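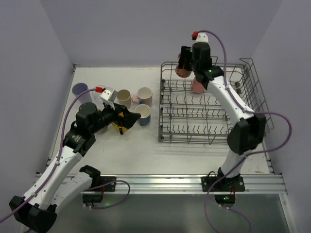
Households in Clollham told the council they were tired of throwing out good kitchenware when they moved or downsized, and several asked why there was nowhere close by to take it. One reply to the winter survey said the nearest drop-off was a 2 hour round trip and most people on the street had given up.

Clollham, 2019-03-28 – Telosine will open a kitchenware reuse counter at the Oyelaran Centre in July. Residents will be able to leave mugs, plates, bowls, cutlery and racks in usable condition, and take home what they need at no charge.

The survey drew 517 responses. Crockery was the item people most often said they had put in the bin, ahead of small furniture and books.

The counter will be open 8 hours a week to begin with. Opening times will be posted at the centre and on the Telosine website in the month before it starts. Items will be washed and checked on site. Chipped or cracked pieces can't be accepted, and neither can electrical goods, knives or non-stick pans with a worn coating.

Schools, sporting clubs and community groups in Clollham and Nonitz can borrow sets for events. The loan stock will cover up to 200 place settings – enough for most hall functions – and bookings need to be made two weeks ahead. Borrowed sets should be rinsed before they are returned.

Parking is at the rear of the centre, off the laneway. Please don't leave boxes at the door outside opening hours.

Media enquiries: Telosine office, Clollham.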